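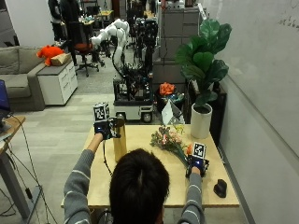 How to Put In Your Own Eye Drops (When You're Terrible at It)

I have been putting drops in my own eyes every day since last November, and for the first couple of weeks I was getting maybe half of them in. The rest went down my cheek, into my ear, onto the pillow, and one time straight into a cup of tea. If you've just come home with a little bottle and a sheet of instructions that says "instill one drop" as though that explains anything, this page is for you.

I'm a patient and I have no medical training. What follows is the way I learned to do it, partly from the nurse at the Olivares eye clinic, who was very patient with me, and partly from a lot of practice in the bathroom mirror. If your own doctor or pharmacist told you to do something differently, do what they said. That goes double if you've just had surgery.

What you need

Your drops
Clean tissues
Soap and a towel
Somewhere to sit or lie down with your head supported
A mirror, if it helps you (it didn't help me)
A timer, if you use more than one kind of drop

Before you start

Wash your hands and dry them well. I skipped the drying at first and kept dropping the bottle, which is slippery enough as it is.

Check the label. I know, I know. But I have one bottle for both eyes and one that's only for the left, and they are the same size with caps that are almost the same color, and at 6 in the morning I am not a careful reader. I ended up putting a rubber band around the left-eye one so I can tell it by feel.

If your bottle says "shake well," shake it. If it doesn't say that, leave it alone. Take out your contact lenses unless you've been told you can keep them in. My pharmacist told me to wait 15 minutes before putting them back, but ask yours, it can depend on the drop.

Now take the cap off and set it down on a clean tissue, on its side. Don't let the tip of the bottle touch anything from here on: fingers, the counter, your lashes, your eye. That's how germs get into the bottle.

The basic method

1. Sit down and tip your head back. I use the armchair with the high back. Lying flat on the bed works too, and it's easier if your neck is stiff. Standing up at the sink with my head thrown back made me wobble, so I gave up on that.

2. With one hand, pull your lower eyelid down gently. You want to make a small pocket between the lid and the eye. Some people pinch the lid and pull it outward a bit, and that makes a deeper pocket. I find the pinch easier, but my lids are kind of loose these days!

3. Hold the bottle in your other hand, upside down, over the pocket. Rest the side of that hand on your forehead or against the bridge of your nose. This was the thing that fixed it for me. With my arm floating in the air I shook like a leaf, and once I had my hand planted on my face the bottle stayed put.

4. Look up, past the bottle, at something on the ceiling. I've got a favorite crack.

5. Squeeze out one drop. Only one. Your eye can't hold more than that anyway, and the extra just runs out and costs you money.

6. Let go of the lid and close your eye softly. Don't squeeze it shut and don't blink a lot, even though you'll really want to.

7. Press a fingertip lightly against the inner corner of the eye, right beside the nose, and keep it there for 2 minutes. It closes off the little drain that runs down to the back of your nose, so more of the medicine stays in the eye. It also stopped that awful bitter taste I used to get at the back of my throat. I put the radio on for this part.

8. Blot around the eye with a tissue, put the cap back on, and wash your hands again.

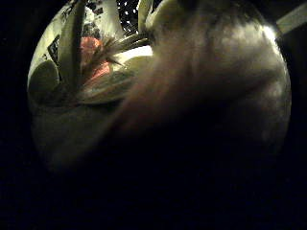
A hand, very close up, with plant material partly hidden behind it.

If you can't help blinking

Oh, I was so bad at this. I'd see the drop coming and slam the eye shut every single time. The nurse showed me what she calls the closed-eye way, and she uses it with little kids too.

Lie flat on your back. Close your eyes. Put one drop in the inner corner, in the dip next to your nose. Then open your eye slowly and let the drop roll in, and close it again. Keep your face pointed at the ceiling while you do this or it all slides off sideways. You may lose a little, so ask whether it's okay for the kind of drop you're on. Mine said fine for the lubricating ones and she'd rather I used the regular method for the prescription ones.

If you have more than one kind

Leave a gap between them. I was told five minutes at the very least, and ten if I had the time. If you go straight from one to the next, the second one washes out the first. Any gel or ointment goes last, after all the drops. Ointment makes everything blurry for a while, so I save mine for bedtime and I don't plan on reading afterward.

The order can matter too, so get somebody to write it down for you. Mine is on an index card taped inside the medicine cabinet.

If you can't tell whether it went in

Keep the bottle in the fridge for a bit first, but only if the leaflet says that's allowed. A cool drop is much easier to feel. If you're sure you missed, try one more. If you think you probably got it, leave it.

If your hands are the problem

My neighbor Rainer Strobel has arthritis in both thumbs and can't squeeze a bottle hard enough to get anything out. He uses an Evix holder, a plastic gadget with two long handles that fits around the bottle, and he gets along fine with it. I tried it one Saturday and found it fiddly, but I don't have his thumbs. There are other kinds that sit over the eye like an eggcup with the bottle on top. The pharmacy in Zultholm keeps a few behind the counter if you ask, and it's worth taking your bottle along with you, as they don't fit every shape.

Keeping track

Write the date on the bottle the day you open it. A lot of drops have to be thrown away 28 days after opening, no matter how much is left. Check your own leaflet, though. Some are shorter, and the single-use vials are meant to be used once and tossed.

Missed one? Read what your leaflet says, or call. I was told to take it when I remembered, unless the next one was nearly due, and never to double up.

When to call somebody

A bit of stinging that fades in a minute is common with a lot of drops. Call your eye doctor if you get pain that doesn't go away, swelling of the lids, a rash, a lot of discharge, or redness that keeps getting worse. If your sight suddenly drops, or you see flashes or a shadow coming across, get seen that day.

A question I got by email

A reader in Skirkano asked if she could do hers with mascara on. I wouldn't! Put the drops in first, wait till your eye has settled and the skin is dry, and do your makeup after. And if the tip of the bottle has brushed against your lashes, call the pharmacy and ask whether you need a new one.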